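3.2 Where household bottles end up

We now turn to the part of the study that gave us the most pleasure and, we have to admit, the most work, namely the long conversations about how people store the small bottles they use every week. The 62 households in Sundwood had already filled in the first survey by September, and many of them were kind enough to invite us back for a second visit. Most of those visits ran well past the time we had asked for, usually with coffee, and we learned a great deal from the side remarks people made while they were looking for something in a cupboard.

The pattern we had expected to find, following Dumitrescu's earlier work in Neagu, was that people sort by room. Cooking things live in the kitchen, cleaning things under the sink, and so on. This held up well for large containers. It held up rather poorly for small ones, which seem to drift around the house and settle wherever there happens to be a gap on a shelf. One family in Prisis kept vanilla, shoe polish and eye drops together in a single drawer, and saw nothing odd in it, as they could tell each one by its color (their word was "obviously").

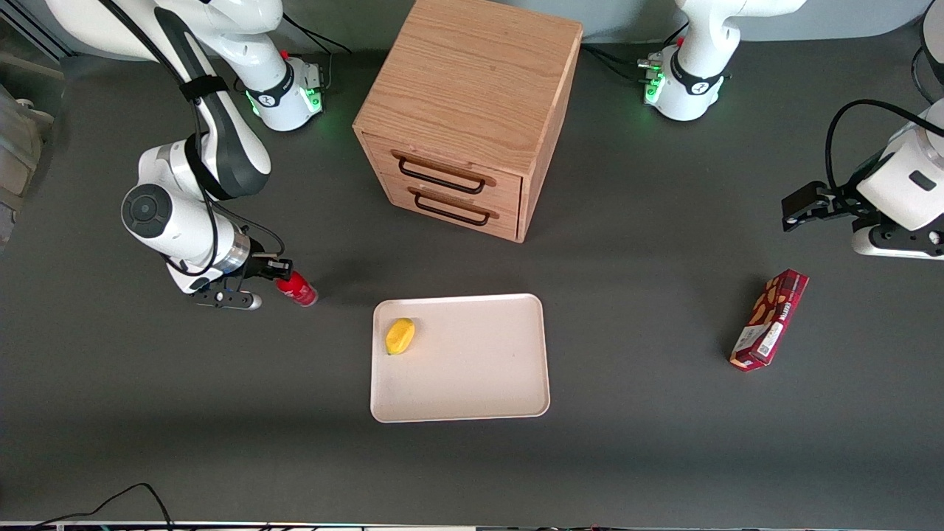
Figure 2. A small red bottle held by its narrow neck.

Color came up again and again in the interviews, far more often than we had planned for when we wrote the questions. People told us they reached for "the green one" or "the tall blue one" and could not always bring the name on the label to mind. A bottle such as the one in Figure 2, with a rounded red body and a narrow neck, gives a person two separate things to go by, the color from across the room and the shape once the hand is on it. Our older participants leaned on the second of these a good deal, especially in the evening when the light was poor.

Altogether we collected 119 stories of a bottle being mistaken for another, most of them harmless and a few of them very funny. In 6 cases the mix-up was serious enough that the household changed its storage for good. We coded every story by color, shape, place and time of day, and went over the doubtful ones a second time before settling on a code. The full list of codes is given in the appendix, along with the wording of the questions used in Stuvitz, where the interviews were a little shorter and some of the questions on lighting were left out.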